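**Tabletop inspection, Piltura room** - 2025-08-19

- [x] Rear row in order: jug, wooden box, cup, tray
- [x] Utensils upright in cup and holder
- [ ] Marker caps checked for fit - do before September
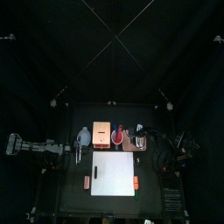 *Item 2: board at center, markers and eraser out.*

- [x] Board lies flat
- [ ] Board surface. Dark mark on the white surface, toward the left. Wipe and recheck.
- [x] Red box front: knob centered, lid on

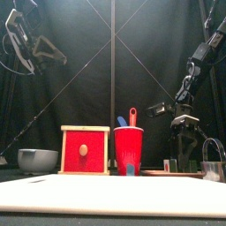

- [ ] Tray: keep small blocks together, clear of the pail handle
- [ ] Spare eraser on order from Grelemano, part 114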